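The Nyarko Bunk Curtain

I've slept in a lot of dorms. Some were lovely, some had a fridge humming by my ear, and in nearly all of them somebody switched the big light on at a horrible hour to look for a sock. The Nyarko started as an old bedsheet I used to tuck under the mattress above me, and it worked well enough until the person upstairs rolled over and the whole lot came down on my face. So I made a better one, and then friends wanted one, and now I sell them!

It's a hanging curtain for the open side of a bottom bunk. You clip it to the frame of the bed above, pull it across, and you've got a little room of your own with your book and your biscuits.

What you get

One curtain in a dark, close-woven cotton, 14 clips, a spare length of cord and a drawstring bag to keep it all in. Everything together weighs 756 g, so I won't pretend it's for people who saw the handles off their toothbrushes. I did try a thinner cloth. It was lighter and packed down smaller, but with the ceiling light on you could see me through it, changing my T-shirt like a shadow puppet. The heavier cloth stayed.

The drop is 900 mm. That suits most metal hostel bunks I've stayed in, and on the taller wooden sort it stops a bit above the mattress, so you get a gap at the bottom. I rather like the gap, because air gets in and you can reach your shoes. If you'd like it longer, ask me and I'll cut you one (it takes a little while, as I do those myself in the evenings).

Putting it up

1. Have a feel along the frame of the top bunk for anything sharp before you start. Old bed frames can have nasty burrs.
2. Clip one corner at the head end, then the other corner at the foot.
3. Work along from the head with the rest of the clips. If the bed has thick wooden rails the clips won't go round, so thread the cord through the loops and tie it to the posts instead.
4. Tuck the head end in behind your pillow. It keeps the light off and stops the curtain swinging when someone walks past.

Please leave the ladder clear. I know it's tempting to clip right across it if the ladder is on your side, but your neighbour has to get down in the dark. And do ask at reception before you hang anything, as a few places don't allow curtains at all. Fitzgerald Lindqvist, who bought one of my very first batch, was told to take his down on his first night and was very gracious about it in his email to me.

Washing it

Take the clips off! I say it on the label, I say it in the parcel, and still people send me photos of clips chewed up in the washing machine. Cool wash, hang it up, and iron it if you're that sort of person. It will shrink a touch the first time, and I've allowed for that in the drop. Don't put it in a hostel tumble dryer, they only seem to have one setting and it's far too hot.

Things people ask me

Does it fit a top bunk? Sorry, no. There's nothing above you to clip it to. I've been playing with a pole version called the Lurnen, but it wobbles and I'm not happy with it yet.

Does it keep noise out? A tiny bit, if I'm being generous. Bring earplugs.

Can I use it in a campervan? Yes, and Harriet Doucet does. She has hers between the bed and the front seats, and bought extra clips for it.

Will it keep mosquitoes off? No, you want a proper net for that.

What colours does it come in? Navy, charcoal and a dark green. The rust one has gone, and I can't get that cloth any more, much as I loved it. The green varies slightly from roll to roll, so if you're buying two for a pair of bunks, put them in the same order and I'll cut them from the same piece.

Can I send it back? Of course, as long as it hasn't been slept behind. You've got 14 days from when it lands on your mat.
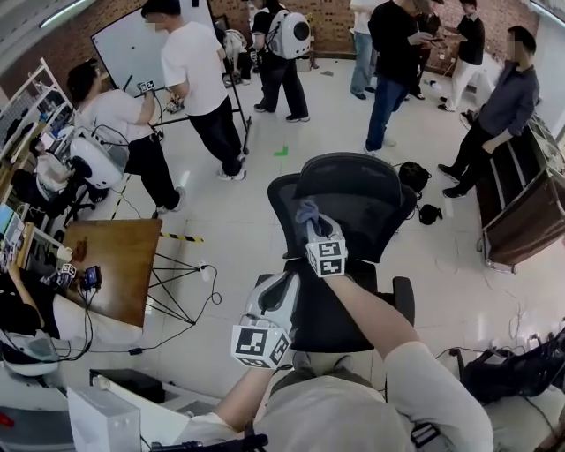 Spare clips and cord

Clips come in bags of 6 and they're the same ones that come with the curtain. Cord is sold by the metre. Pop a note in with your order if you'd like me to seal the ends for you, otherwise it comes straight off the reel.

Last updated: Nov 21, 2024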